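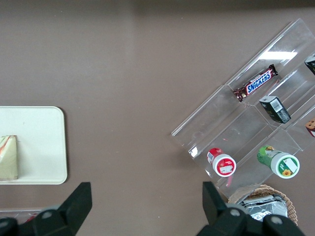 Snack Table Gallery, Hisdale Hall

We've been laying on a snack table at Hisdale since February and it has become my favourite corner of the building! Two tables, a proper spread, and something for people who skipped lunch as well as those who only want chocolate (me, most afternoons). The pictures on this page are from November 2023.

Sandwich tray and snack stand
A sandwich wedge on the off-white tray, and a Snickers up in the top part of the clear stand. I love this stand. It's stepped, so the bars at the back don't vanish behind everything else, and the dividers keep it all from sliding into one heap. Woven basket at the lower right.

The stand came from Pekolel and wipes clean in seconds. We tried a flat box from Brorport first, and it was fine for crisps but hopeless for bars.

Sandwiches go out at 4 and are cleared by 6. We got through 300 snacks over the month, which is brilliant going for a hall our size!

More galleries: Devadiga Room, Summer Fair, Front Garden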